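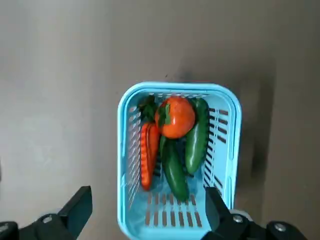 Wrist camera, fingers open over the basket with the toy vegetables.

Subject: Re: Choosing between two sets of fingers for small items
List: Stallgate users

Hello all,

I answer to the message quoted underneath, as we have the same question in our workshop and have spent much time on it since February.

> We have one arm and must decide between the Plavon fingers and the
> Gilletti fingers before we order for the other cells. On paper the
> Gilletti opens wider. Has anyone used both for baskets, and did the
> wrist camera still see enough? Our controller is the Dagdag one,
> old firmware.

We have used both on the same arm, with the same Dagdag controller. The opening on paper did not help us to decide. What mattered more was where the fingers stand in the camera view when they are open. With the basket under the wrist, one finger can hide a part of the rim, and the rim is exactly what our program looks for. We now search for the rim only on the side far from the fingers, and for the pose we take the long side of the basket.

We made 50 tries with each set, always from the same start height. The Plavon set lifted the basket well in 47 of them. I do not give a number for the Gilletti set, because I changed the closing speed in the middle of that series and the result is not fair. It must be repeated.

A second point is the height. Our camera has a fixed focus, and we set it too near at first. When the wrist is high and the object is far in front, the tips are sharp and the object is not.
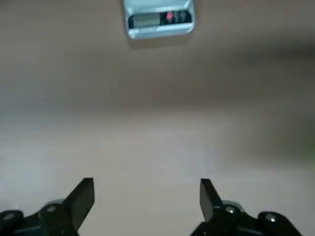

Stallgate workshop, February

With the light blue object at the top of the view, you will see what I mean. There is some small dark printing on its lower lip, but I cannot read it from this image. For finding the object it is enough. For reading a label it is not, and I would come closer before I ask the software to read anything.

Some settings, in case they are useful:

Closing force: 7 N for the toy vegetables, more for the basket
Exposure: fixed, never automatic
Pause before the picture: 95 ms after the arm stops
Old firmware: please update it first, ours lost the gripper state 4 times in one afternoon

The exposure is important with a pale table. In automatic mode the black fingers changed the brightness each time they moved, and our threshold was then wrong.

If you can order only one set now, I would take the Plavon and keep the mounting plate of the other, as the holes are the same on our arm. Please check this on yours before you pay.

Could you tell me which lens you have? I would also like to know if your fingers have the flat tips or the rounded ones.

Kind regards from the Stallgate workshop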